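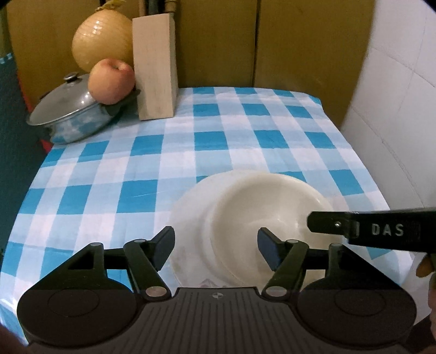

A bowl on its plate, blue and white gingham underneath.

I've been reading comics for longer than I've been paying council tax, and I still can't get my head round people who skip the slow chapters. You know the ones. The fight's over, the villain has limped off, and for 20 pages everyone just makes soup. My mate Dela Kyei calls them "the loo break chapters" and flicks straight past. Madness!

Take Sekcombe, which I finally finished this summer (783 pages across the collected books, and my wrists felt every one). Everybody raves about the siege in book two, and fair enough, it's a cracking siege. But the bit I go back to is the long stretch at the aunt's house, when Anghel can't sleep and keeps wandering down to the kitchen. Hardly a word is spoken. Then somebody mentions her brother and she leaves the room, and I had to put the book down for a minute.

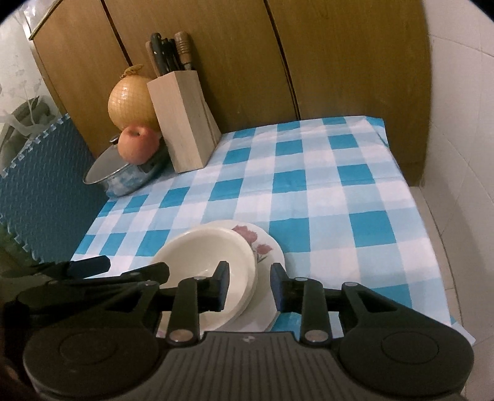

Without that stretch I wouldn't have cared a jot about the ending. She'd have been a girl with a big sword and a haircut. The animated version chopped the whole lot down to 3 minutes, and I reckon that's why so many people came away saying the finale felt cold. Well, of course it did, they'd only met her while she was hitting things.

Senad Hoxha wrote to me after my last moan on this subject to say that weekly serials can't afford to dawdle, as readers drift off. He may be right about the sums. But I drifted off Tirkcombe precisely when it stopped dawdling, somewhere in the third tournament in a row, and I haven't been tempted back.

The new edition of Sekcombe is out in November, with the aunt's house chapters in their original order. Dela's getting a copy from me whether she likes it or not.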